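Cinéma > Sorties > Foire aux questions

Plukitz, le film : vos questions avant d'acheter un billet

De quoi parle le film ?
D'un convoyeur de fonds à la retraite, Tillman, qui reprend du service pour un dernier coup dans le port de Gretham. Oui, encore un dernier coup. Le dossier de presse parle d'un « polar réinventé ». On attend de voir où se cache l'invention.

Qui l'a réalisé ?
Remo Zwahlen, dont c'est le deuxième long métrage. Le premier promettait déjà beaucoup dans sa bande-annonce et tenait assez peu pendant la projection. Le scénario est signé Noemi Kowalczyk, ce qui rassure un peu plus.

Est-ce tiré d'une histoire vraie ?
L'affiche dit « inspiré de faits réels ». Quels faits, où, quand ? Le distributeur, Cuvesstead, n'a pas répondu à notre message. Prenez la formule pour ce qu'elle vaut. 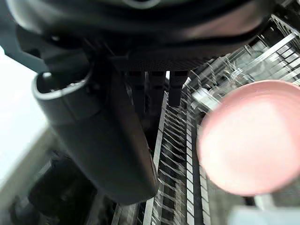

Birdie Crenshaw a-t-elle un vrai rôle ?
Son nom arrive en deuxième sur l'affiche. À l'écran, comptez 14 minutes. Elle est très bien, surtout face à Csaba Somogyi dans la scène du ferry, mais si vous venez uniquement pour elle, attendez la location.

La bande-annonce raconte-t-elle tout ?
Presque. La deuxième dévoile le traître, et il ne faut pas être bien malin pour deviner le reste. Tenez-vous-en à la première.

Faut-il rester pendant le générique ?
Une courte scène laisse entendre qu'il y aura une suite. Rien n'est signé à notre connaissance, et ce genre de promesse n'engage que ceux qui y croient.

La version longue vaut-elle le supplément ?
Elle ajoute 19 minutes, dont 9 de poursuite en voiture. La musique de Myroslav Hordiienko y respire davantage. Pour le reste, le mot « inédit » nous paraît généreux.

Quand sort-il en vidéo ?
En mai, selon Cuvesstead. La date a déjà été repoussée une fois, donc ne précommandez rien trop vite.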